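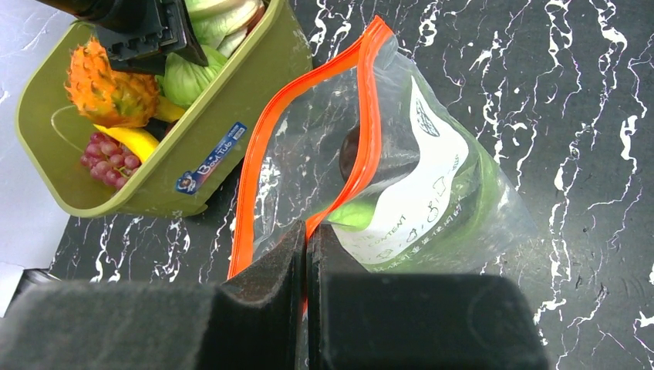 Lab 4 handout – Comparing Grips

I like this lab a lot, so I'll keep the rules short! Each pair runs the two finger sets, Arden and Bollau, on the zip bag and then on the toy produce. Do 30 tries per set and write down every miss, even the silly ones. 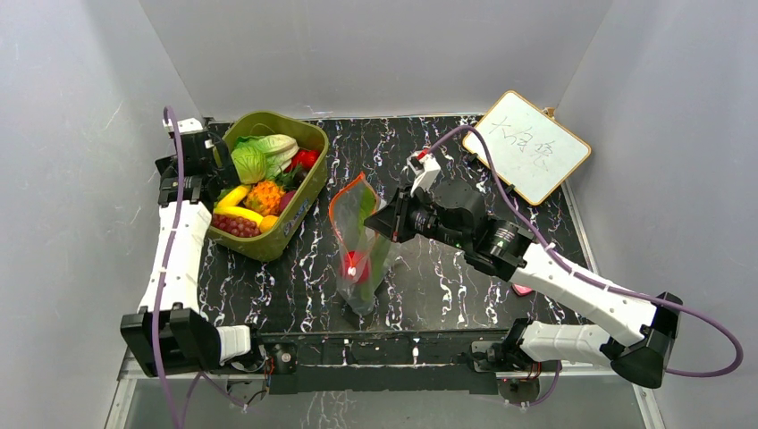 Start at force setting 137 and leave the speed alone (I mean it – last year we got mush for data). Move up to 185 only after your first full run. 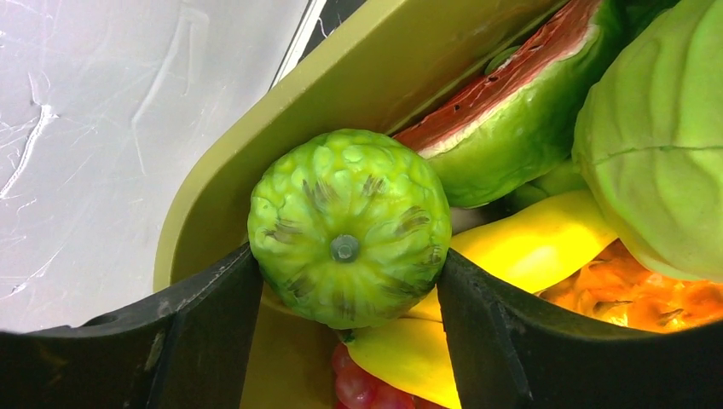 Knobby shapes and smooth shapes go in separate columns, please. Graphs are due in December, and bring your messy notes too.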